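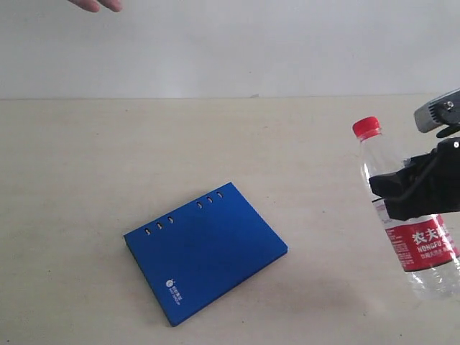 Fig. 1. A hand reaching in over a pale tabletop.

Notes for Week 2: Surfaces and How We Light Them
Facundo Echeverría, Introduction to Interior Color

Welcome back, everyone, and thank you for the lovely swatch boards (I have them spread all over my kitchen and I keep stopping to look at them on my way to the coffee). Today we stay with off-whites, creams and sands, the colors people like to call "neutral" and then spend a whole month trying to match.

Start with undertone. Every off-white leans somewhere – toward yellow, pink, green or gray – and you will hardly ever see the lean by looking at one chip on its own. Put it beside a sheet of plain printer paper and it shows itself right away. Notice too how a single wall can go from warmer on one side to cooler on the other, as the one in Fig. 1 does. Clients will sometimes call you about this, quite upset, thinking the painter switched cans!

Next, finish. A matte surface scatters light and keeps its color steady as you walk past it, while a gloss one picks up whatever is across the room, including your red sweater. Matte does tend to show smudges and wear, so talk that over kindly with any family that has small children.

In my years at Retamal we did a long hallway in one cream from end to end, and I was so proud of it until the evening lamps came on and the far half went the color of weak tea. We repainted it, and I have tested under lamps ever since.

For next time, please paint 2 large cards in the same off-white, one matte and one satin. Hang them on facing walls at home and write down what you see in the morning, at midday and after dark. A page is plenty, but if you get carried away I will happily read more. Bring the cards with you, and a pencil.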